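How to Clean a Phone Case (and the Tray It Lives On)

Posted in Small Jobs, November

I love a job that takes less time than making coffee and leaves you grinning every time you reach into your pocket. Washing a phone case is exactly that kind of job! Most of us wipe the screen every day and never give the case a thought, and then one evening you pop it off and find a gray line of lint running all the way around the inside edge. Mine had half a sweater in there.

So here's my whole routine, start to finish. It works for silicone, soft rubbery plastic and hard plastic cases. Leather, wood and fabric cases need different treatment, so skip the water for those and go with whatever the maker recommends.

What you need

A bowl of warm water (warm like a bath, not hot)
Dish soap, one small squirt
An old soft toothbrush
A wooden toothpick or a cotton swab
Two lint-free cloths
A tray with a ridged or ribbed floor, for drying
A light-colored surface to work on

That last one sounds fussy, but try it once. I work on a plain white board and I can see every crumb that comes off the case, which is gross and also very satisfying. A white cutting board or a big sheet of paper does the same thing.

Step 1: Take the case off gently

Start at a corner, on the side away from the buttons. Push the phone out with your thumb from behind while you peel the corner back with your fingers. Stiff cases like to be opened one corner at a time, top first, then the other top corner, then down. Don't bend the thin strip next to the camera cutout! It's the weakest part of almost any case, and it's where my old Devier one finally split.

Put the phone somewhere well away from the water. Mine goes on a shelf in the next room, and I get ten minutes without it, so that's a bonus.

Step 2: Knock out the dry stuff first

Turn the case face down over the board and tap it. Then run the dry toothbrush around the inside, along the lip and through the button covers. Go all the way around twice. If you wet the lint before you brush it out, it turns to paste and packs itself into the corners, and you'll be there a lot longer.

Use the toothpick for the charging port opening and the little speaker slots. Cotton swab if the case is soft and you're worried about scratching.

Step 3: Wash

Squirt of soap in the bowl, swish, case in. Let it sit for 8 minutes. I used to scrub right away, but the soak loosens all that hand-lotion film and you barely have to work at it.

Then brush in small circles, inside and out. Pay attention to the edges where your fingers rest, and the ring around the camera opening, which picks up makeup and sunscreen like you wouldn't believe. Rinse under the tap until it stops feeling slippery.

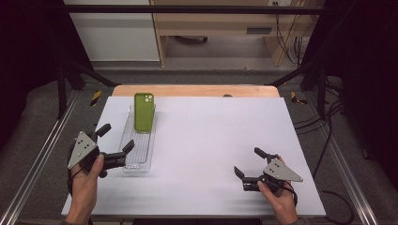 Drying is where people get impatient, me included. A case that goes back on damp will trap water against the phone, and you'll get those cloudy patches on the back that look like oil. Shake it, pat it down with the first cloth, and then stand it up on its edge so both sides get air. Laid flat, it holds a little puddle in the bottom for ages.

A ribbed tray is perfect for this because the case stays up off the drips. I like clear plastic ones since you can see at a glance if there's dirt collecting underneath. Long narrow trays also fit behind a faucet or along a windowsill, and they're cheap; the Umosus one I bought for the bathroom was sold for toothbrushes.

Give it an hour at room temperature. Please don't use a hair dryer! Soft cases can warp just enough that the corners never sit right again.

Step 4: Clean the tray too

While you've got soapy water going, do the tray. Toothbrush along the ribs one way, then across them, then rinse. The spot where the floor meets the rim is always the worst, and a toothpick gets right in there. Dry it upside down on the second cloth.

Step 5: Wipe the phone and put it all back together

Use a dry cloth on the back and sides of the phone. Check the case one more time with your fingertip, especially inside the corners. If it feels cool, leave it longer. When it's ready, seat the camera corner first and press your way around to the opposite side.

A few extras

Yellowed clear cases: washing takes off the grime but the yellow is in the plastic itself. I've tried baking soda paste and got a very clean yellow case.

Ink or denim marks: a little rubbing alcohol on a swab, after testing on the inside. Darker colors like olive or navy hide these marks beautifully, by the way.

Sticky feel that won't wash off: the coating is breaking down. Time for a new one.

How often: I do mine every couple of weeks, more in summer when there's sunscreen everywhere.

Next up: earbud cases, with those awful little hinges!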